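Cable Ties, Sleeves and Strain Relief: Frequently Asked Questions
Marnach Cable Supplies – Technical Help
Last revised 19 Sep 2018

What is the difference between a cable tie and a strain relief?

A cable tie holds cables together or holds them to a support. A strain relief transfers pulling force from the cable jacket to the housing, so that the force does not reach the conductors or the solder joints. A tie placed close to a connector will take up a small amount of pull, but it is not rated for that purpose and should not be listed as strain relief on a drawing.

Which tie width should I order?

Width follows bundle weight and tension. For signal cables inside an enclosure the narrow Lill ties are normally enough. For mixed bundles that include power cables, use the Wasel series, which has a wider strap and a steel locking tongue. Tensile ratings are printed on the bag label and apply to a new tie at room temperature.

How tight should a tie be?

Tight enough that the bundle cannot slide through by hand, and no tighter. If the jacket shows a dent on either side of the strap, the tie is overtightened. Coaxial and data cables are the most sensitive, as a crushed dielectric changes the impedance at that point. Use the tension tool on these cables and start at the lowest setting.

Can I tie power and data cables in one bundle?

Shielded data cable may share a bundle with low-voltage power over short distances. Unshielded cable should be kept separate. Where the two must cross, cross them at a right angle. Local electrical codes take precedence over anything on this page.

How do I route cables over a moving joint?

Fix the bundle on each side of the joint and leave a free loop between the two points. The loop must be long enough for the full travel of the joint in both directions. Do not place a tie at the point of greatest bending. Cable for this duty should be a fine-stranded type sold for continuous flexing – ordinary installation cable will fail at the conductors long before the jacket shows any wear.
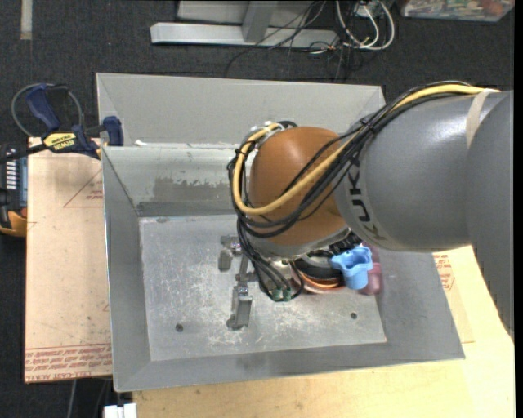
Yellow and black cables routed over the joint of an arm, with the black bundle tied at points.

What is the minimum bend radius?

Use the figure on the data sheet for your cable. If a bundle contains several types, the largest minimum radius applies to the whole bundle. Static and moving radii are listed separately, and the moving value is always the larger of the two.

Do nylon ties become brittle?

Yes. Nylon absorbs moisture from the air and loses flexibility when it dries out. Keep ties in the sealed bag until use and store them away from heaters and direct sunlight. Dry ties can be restored by leaving them in a closed bag with a damp cloth overnight. For outdoor work order the black UV-stabilized version.

Are hook-and-loop straps an acceptable substitute?

For bundles that are opened often, they are the better choice. Virnitz straps can be reopened up to 2,000 times before the closure weakens. They are not suitable where oil, metal chips or lint can get into the hooks.

How should I cut off the tail?

Use flush cutters or the tension tool, which cuts as it tightens. Side cutters leave a sharp stub that can cut hands and neighboring jackets.

What are the pack sizes?

Lill and Wasel ties come in bags of 40 and in bulk cartons. Virnitz straps are sold in packs of 5. Part bags cannot be supplied. Opened bags cannot be returned.

Where can I find the data sheets?

Each product page has a link under "Documents". Sheets issued before May carry the old part numbers; a conversion table is available as document 2,186 in the download area.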